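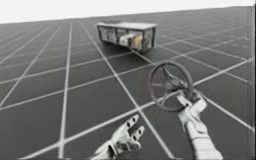
Have you ever stood on a long, straight road and watched the two sides squeeze together until they touch? I did this as a kid on the road out of Dilley, and I was sure the road got too skinny for our car. It didn't, of course. The road was the same width the whole way. My eyes were doing something called perspective.

Why do far things look small?

Light travels from everything you look at into your eye. When something is close, its light comes in from a wide spread of directions, so it fills up a lot of your view. Move it farther off and that spread gets narrower. A door that's 2 steps from your nose looks gigantic - the same door 200 steps away could hide behind your thumb. Go ahead, try it with a door or a tree!

Floor tiles do it too. Every square is the same size, but the ones far away look tiny, and the lines between them get thinner and closer together.

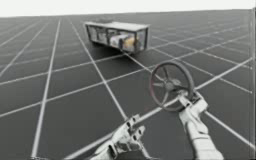
The vanishing point

Artists have a great name for the spot where the lines seem to meet. They call it the vanishing point. On flat ground it sits right on the horizon, where the land stops and the sky begins. (If you tilt your head, the horizon tilts too, and the vanishing point goes along for the ride.)

Draw it yourself

1. Draw a line across your paper with a ruler. That's your horizon.
2. Put a dot in the middle of it.
3. Make 16 little marks along the bottom edge of the paper.
4. Join every mark to the dot.
5. Now add lines going straight across. Leave big gaps near the bottom and smaller and smaller ones as you go up.

You just made a floor that goes on for miles! I like to put a cat on mine - a big one in front and a teeny one near the back.

More to read

Why is the sky blue?
How shadows grow and shrink
What makes an echo?
Can you trust your eyes? Six tricky pictures
Where do rainbows end?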